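Sajib Haque
I want to write down what went wrong with our grippers in September, because I think other small teams can have the same fault and not see it. It will be a long thread, sorry. I will go slowly.

First, what we do. At Pedaver we teach robots to handle cloth. Folding, flattening, putting a bag into another bag. The teaching is done by people who hold a gripper in each hand and do the task themselves. The robot learns later from the recordings.

So a mistake in the hand tool becomes a mistake in the robot. This is the whole problem of this thread.

The first sign came from the robot, not from the people. We have two arms at our test bench. The policy was good on towels for many weeks. Then we loaded a new version and it started to squeeze too hard.

Too hard means this: it closed on the cloth, and it continued to close. The motor current went up and stayed up. In normal work the left arm should hold with light force and then let go. It held and held.

On the third evening the protection stopped the left arm in the middle of a pull. The right arm did not know that the left one had stopped. It continued its own movement. The cloth tore, and the right arm swung back with the torn piece and hit the post of the bench.

No person was hurt. But Rocío Ibarra had her hand on the bench a few seconds before, to straighten a towel. She was outside the line when it happened. I do not like to depend on a few seconds.

So there are two faults here, and I want to keep them separate.

Fault A: the policy asked for too much closing.
Fault B: one arm stopped and the other arm did not.

Fault B is the dangerous one and also the easy one. Both arms had an emergency button on one circuit, this was correct. But the protective stop from inside one arm was not connected to the other. We believed it was. The drawing says it is. The wire was not there.

Please go and check this on your own bench. Do not read the drawing. Make one arm stop by its own protection, with nothing in the grippers and all people outside, and look at the other one.

We fixed it the next morning. Now any stop on one side stops both. Wenceslao Tlapale wrote a small test that has to pass before the first run of the day, and it takes less than a minute. If it fails, the software does not let you start.

Fault A took us much longer.

We first blamed the training. We went back to the older version, and the older version was fine. We trained again with the same code and new data, and it was bad again. So the data was the difference.

We had 42 hand grippers in use at that time. They are all the same model, from Staltia, with finger pads that we change ourselves. The opening of the fingers is measured at one of the joints, and this value goes in the recording.

I asked for the closing value of every gripper when the pads are pressed together with nothing between them. It should be zero, or very near zero. For most of them it was. For 9 of them it was clearly below zero.

Below zero means the tool says "I am more closed than closed". For a person this changes nothing. You hold the cloth, you see the cloth, you are happy. But the robot reads the number and tries to reach it. It can never reach it, so it pushes.

Why only nine? We looked at the pads. In August we bought a new batch from Jaber. The new pads are softer and a little thinner at the tip. Nobody measured, me included. We changed pads when they were worn, one here and one there, and we did not calibrate again after the change.

I wrote the instruction for changing the pads. It has 8 steps and calibration is not one of them. I was sure it was there. I read my own page three times looking for it.

There was also a second thing, which made it worse. In eight of the nine tools the pads were not seated to the end. The fingers could lean a little when the person pulled the cloth upward. When you hold a thick fold, the lean is small. When you hold one thin layer and pull, it is larger.

So the error was not a constant, and you could not subtract one number and be finished. This cost us most of the recordings made with these tools. We kept them, but they are marked and not used in training.

The task which showed it best was the two-hand one, with a printed sheet on a table in a home. One gripper takes a fold of the sheet and closes on it, and the other one comes to the other end of the same fold. The force of one hand goes through the cloth to the other hand, and the lean appears in both recordings.

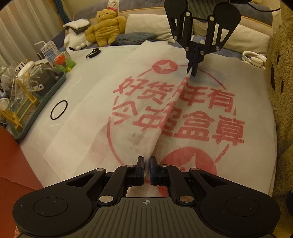

Rocío Ibarra
For the two-hand task I would not trust a calibration done with empty fingers. Ours was perfect on the empty test and still wrong under pull. Did you measure with cloth in between, and with some load?

Sajib Haque
Yes, and thank you, I should have put it earlier. The empty test finds the thin pads. It does not find the bad seating. For this we added a pull test: close on a strip of cloth, hang a small weight on the strip, read the value, take the weight away, read again. If the two readings are different by more than our limit, the pads come off and go on again.

I do not give our limit here. It depends on your fingers and your joint sensor, and somebody will copy it to a different tool. Measure ten times on one tool that you trust and decide from this.

What we changed, in the order we did it:

The stop signal is common for both arms, with the daily test.

Calibration is now inside the pad change page. The person cannot close the page in our system without typing the new value.

Every recording starts with one empty close. The software reads it and refuses the session if the value is below zero.

The robot has its own limit for closing force, and it does not come from the policy. I am ashamed we did not have this from the first day. The learned part should be able to ask for anything, and the arm should say no.

Pads from different batches do not go in the same box.

About the last one, Kgomotso Kruger asked me if we should go back to the old pads. We did not. The new ones hold thin cloth better and the people who record prefer them. The pads did nothing wrong, they are only different, and we treated them as the same.

One more point on the people side. Two of our recorders had told us that a gripper felt "long" at the end of the squeeze. It is in the notes from the end of August. We answered that the pads were new and it would pass. I have now written to both of them.

If somebody tells you the tool feels strange, put it on the bench the same day. It is cheaper than training a model.

Still open: we have a few older recordings where we do not know which pads were on the tool. Wenceslao Nava is trying to guess it from the empty closes at the end of each session, but not every person makes one. If you have solved something similar, please write me, I will read everything.

I will post the pull test with a drawing when the drawing is clean enough to show. The bench post has a dent, and we left it there.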